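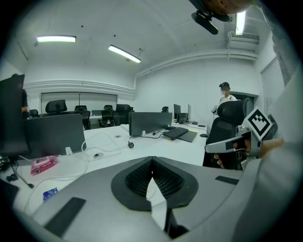
Reading aloud again

February 2022

We are on page 300 of Flokport. I wanted to write that down because in the first week I didn't think we would reach page 50. The whole book is 902 pages, the kind of thing I would have hidden behind the couch if a relative had given it to us. My son picked it himself off the bottom shelf at the Raluden library, mostly for the map inside the cover, I think.

We used to read aloud every night when they were small. Then my daughter started reading on her own, and her brother wanted different books from hers, and then there was homework and basketball and we stopped. I can't say exactly when. The last one I remember finishing was the one about the otters, and he was in first grade.

The new plan is 7 o'clock, after dishes, four nights a week. Phones go in the kitchen drawer, mine too. I read for half an hour and anyone may draw, knit, or lie on the floor. Homework isn't allowed, and that rule got more complaints than the phones did.

How it has gone so far

The first week was poor. My daughter sat at the far end of the couch with her hood up and asked twice how long chapters were. I did voices for the ferry captain and the customs man and was told to stop doing voices. So I stopped. I read it flat now, the way I'd read a newspaper, and everybody likes that better, including me. My throat doesn't hurt afterward.

Chapter 11 was where it changed. The captain goes back for the dog and leaves the passengers on the sandbar. I thought it was a slow chapter and nearly skipped part of it. When I closed the book my daughter said he was wrong to do that, and her brother said he was right, and they went at it until almost nine. It wasn't a fight, they were just loud. My husband came in from the garage to see what was going on and ended up on the dog's side.

I had a list of discussion questions I printed off a homeschool site. I have not used one of them. When I tried ("What do you think the harbor stands for?") they both looked at me like I was the dentist. What works is to say nothing and wait. If they have something to say it comes while I'm looking for the bookmark.

He misses a lot of the long words. I used to stop and explain each one and it made the reading choppy. Now he says "what?" if he wants to know, and otherwise I keep going. He asked about "ballast" and "forfeit" this week. He used "forfeit" the next morning about a waffle.

My husband missed two nights for work and wanted a recap. The kids gave it to him over breakfast and got the order of things wrong and corrected each other. I let them do it without me. He now knows a version of chapter 14 that isn't in the book, and he seems happy with it.

We did skip one night, for a cold, and one night we played Sodel instead. It was their idea and I didn't argue. That game takes forever with four.

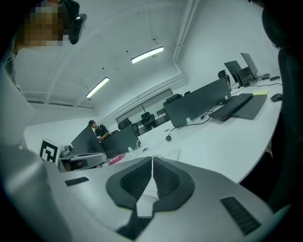

What comes next

At this rate we should be done sometime in April. The library copy is due long before then and it can only be renewed twice, so I called Bundgaard, the used bookstore out past the feed mill, and they have a paperback they will hold for me. The print is smaller. I may need the other glasses.

My daughter has asked if she can read a chapter out loud herself. I said yes and tried not to make anything of it. She wants the one with the lighthouse, which means she has been looking ahead. I didn't mention it.

After this one I would like something short. My son wants the sequel. I looked it up and it's longer. We will vote, I suppose, and I will lose, because my husband votes with whoever asked him last.

Other things to remember: the lamp by the couch needs a new bulb, since the overhead light makes a glare on the page and I lose my line. Move the piano practice to before supper on reading nights. Ask my mother whether she still has the set with the green covers – she read those to us the winter we had no heat upstairs, and I can't recall a single plot, only that we were all under one quilt and my brother kept his boots on.

Tonight is chapter 19. The captain is still owed money by the customs man and I'm fairly sure he isn't going to get it.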